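How Does a String Quartet Stay Together With No Conductor?

Hi, it's Geetha again! Last time I promised to answer the question I get most when I visit schools with my viola. You've probably seen an orchestra with a person waving a stick at the front. My group, the Flindari Quartet, has only four players and no stick. So who tells us when to start?

We breathe

Before the first note, one of us takes a quick breath in through the nose. Everyone hears it and sees it, and we all breathe too. A fast breath means fast music. A slow, sleepy breath means slow music. Try it with a friend - breathe in together, then clap. I bet you'll land on the same clap!

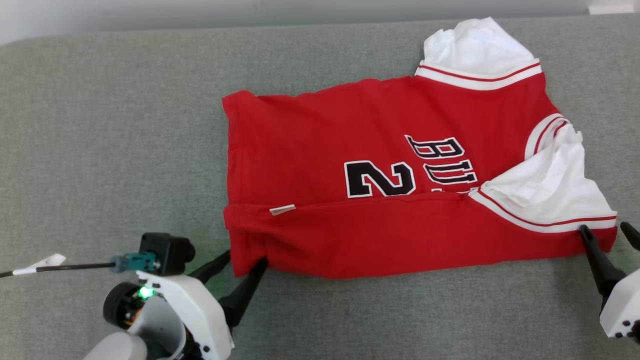 We peek

I know my own notes pretty well, so I can look up a lot. Mostly I watch Lorenz, our cellist. His bow arm is big and easy to see, and when it starts to move, I know a low note is coming. He looks up at me too, and sometimes he makes a face to get me to laugh (it works, and it's very unfair in a quiet bit).

We take turns being boss

The first violin often has the tune, but not always. When the tune hops over to the cello, Lorenz gets to push it ahead or hold it back, and the rest of us follow. In one piece we play, the tune changes hands 15 times. You have to listen hard or you'll miss your turn!

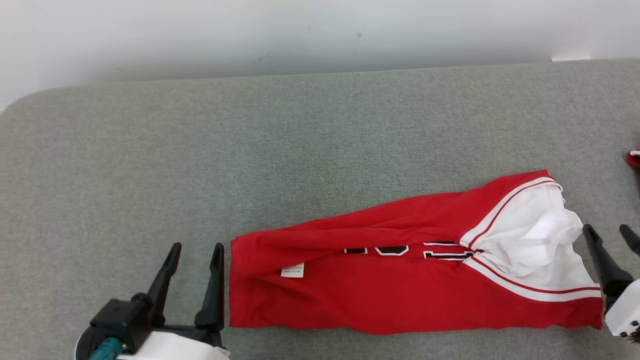

We practice the boring parts

Before our concert in Plenddale in May, we played one tricky page 54 times. Really. We played it slowly, then with no vibrato (that's the wobble in the sound), then with our eyes shut. Eyes shut is my favorite, because your ears wake right up.

Your turn

Get three friends and pick a song you all know. One person breathes in, and everybody hums. Next time, let somebody else start it. Can you all stop together too? Stopping is harder - we still mess it up sometimes.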